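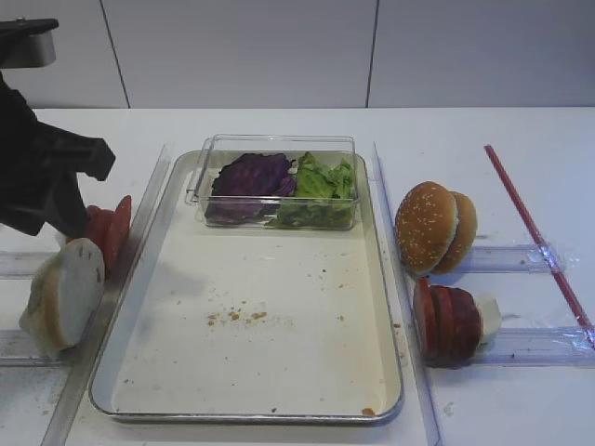 Bread, sliced tomatoes and a tray with salad.

The phone rang at 4 on Thursday and the striker let it ring. He was sitting on the floor of a rented apartment in Thambiah with his boots in a plastic bag beside him. The window closed at midnight.

His agent tried again at 4:20. This time he picked up.

"Mustex agreed to the fee," she said. "You need to be on the road in an hour."

"Who else?"

"Nobody else. Nitell went for the kid from the second division."

He had played 224 games for Thambiah. He had expected to play a few more, but the new coach had put him with the reserves in September and had not spoken to him since, except once to ask if he would move his car.

He called his father from the highway. His father asked what number they would give him. He said he had not asked. His father said he should have asked, and then talked for a while about his knee and the price of the operation.

Mustex was two hours north. The stadium had a Travimow sign over the main gate with the T out. A man in a club jacket let him in through the side and took him to a room with a desk, a doctor and a scale. The doctor bent his left ankle one way and then the other.

"Does that hurt?"

"No," he said. It hurt a little.

They signed at 10:40. Then the papers had to be sent, and the first time they did not go through. The man in the jacket sent them again and stood over the machine with his arms folded. The agent was on speaker the whole time – nobody had thought to hang up – and they could hear her television.

When the confirmation came the man shook his hand and gave him a shirt still in its wrapper. It was number 20.

"Training is at nine," the man said. "Do you have somewhere to stay?"

He did not. He drove until he found a motel with a light on, paid for one night, and sent his father the number.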